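Progress note, household chores project — September
To: Frøydis Eide
From: Erzsébet Kozma

Frøydis, quick one before the Friday call. Longer version when I get a minute.

Where we are
Table clearing and wiping is the main thing this quarter. 2,074 demonstrations recorded so far, all by people with hand-held grippers. After cleaning up the bad ones we keep most of them. Still owe you the exact number, the sorting script choked on the Munonville batch and I'm rerunning it overnight.

Can the machine do it yet? Partly. Picking up one solid thing and putting it somewhere else, yes, pretty reliable now. Wiping a bare table, OK if the cloth is already in the fingers. Getting a wipe out of the pack, no. It grabs the pack, the pack folds, the wipe doesn't come. We ran 200 trials on that one step and I would not show the results to a visitor.

Soft packaging generally is the sore spot. Same trouble with bread bags at the Grudlow store, where we tried shelf tidying for a week. Boxes and tins fine. Anything that sags, the model closes too late or in the wrong place. Veres thinks more data will fix it. I think we need different fingers as well, but have no proof yet.

Flowers and vases: slow. The model goes for the leaves. A person picks up the vase low down without thinking, so we've asked everyone to do it the same way each time and the newer sessions look more consistant.

What went wrong
Lost two days to a calibration problem. Left and right were swapped in 137 recordings. Found, fixed, relabeled, nothing thrown out.
Grudlow moved our hours to 6 am, before opening. People are tired and you can see it in the data, short jerky motions.
Muken shipped the spare finger pads late. Here now.

Money
On budget for people. Over on travel, mostly Munonville. Would like to move about 500 from equipment to travel if that's OK with you, need a yes in writing.

Next
More soft packs, different sizes, different angles on the table. Then the wipe step again with the same test so we can compare. Dishes are pushed to next quarter — I know the plan said this one. Not ready, and I'd sooner have one chore that works than three that half work.

Open question for Friday: do we keep the store side going at all? Home tasks are moving faster, and the early hours are hard on everybody. Veres wants to keep it. I'm on the fence and would like your veiw before I answer Grudlow.

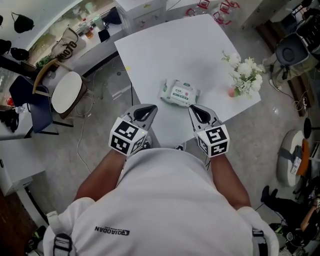 If we do drop the store I'd put those hours straight into table work, same people, same pay. Call me before noon if the budget line needs a form, otherwise talk Friday.

Erzsébet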